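Buying a Picking Kit: Notes for Session 6
Handout, 10/14/24
Jade Fraser

These are my notes from last time, typed up and padded out a little because a few of you asked for them. Bring them along, we'll be marking up the quote in the second half.

Quick recap of where we are. We've been pretending to be a small returns warehouse that wants a robot to empty mixed bins, and we've got an offer on the table: the Skaten kit from Harkamura. You get a gripper, a camera, the software and two days of setup. You do NOT get the arm. Read page one again if you missed that, plenty of people did (me too, the first time I saw one of these quotes!).

What the seller promises

The brochure says the kit picks "any household item" from a bin. I'd like you to get suspicious every time you see the word "any." Ask for the item list they tested with. Harkamura did send us theirs and it has 126 items on it, which sounds great until you notice how many are boxes and bottles. Boxes are easy. Bottles are mostly easy. Go through the list with a pencil and cross out everything with a nice flat side, then look at what's left.

They also quote a test of 1000 picks. Fine, but 1000 picks of what, and who put the things back in the bin? If a person sets everything down neatly between tries, that's a different test from tipping a tote out and walking away. Gudrun Fröhlich made this point when she visited in April and I've stolen it from her ever since.

What counts as a pick

Write this down before you talk to anybody about money. For our exercise, a pick counts when:
the item leaves the bin
it's the only item that leaves the bin
it lands in the right tote
no person touched anything

Harkamura counts the first one only. I don't think they're being sneaky, that's just how their software logs it, but you can see how two people could watch the same afternoon and come home with different numbers.

Planning your own trial

Ask for 200 picks on your own stuff, in your own bin. Your own bin matters more than you'd think, so measure the height of the walls and the slope on them before the call.

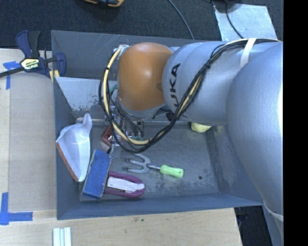
Choosing the test items is the part I enjoy most, and it's where most groups get lazy. You want shapes that argue with each other. A garden hand fork is a lovely one, with a lime-green handle at one end and curved metal tines at the other, and lying in the same bin as a blue-topped block and a white scoop leaning on the wall it gives the software three quite different problems to sort out. Put in something shiny too. And let things overlap, please, real returns do.

Then the cables. The quote has one line for "cable routing, customer side" and no price next to it. Ask! Who supplies the ties and straps, how much slack does the wrist need, who comes out when a hose wears through? Sesevham left that line blank on their order and ended up paying for a second visit.

For next time

Read the service pages of the Skaten offer and compare them with the Ñahui one (both are in the course folder). Mark every sentence where you can't tell who pays. Then write me half a page on which trial you'd ask for and which items you'd bring. Odd choices welcome, as long as you can say what you'd learn from them.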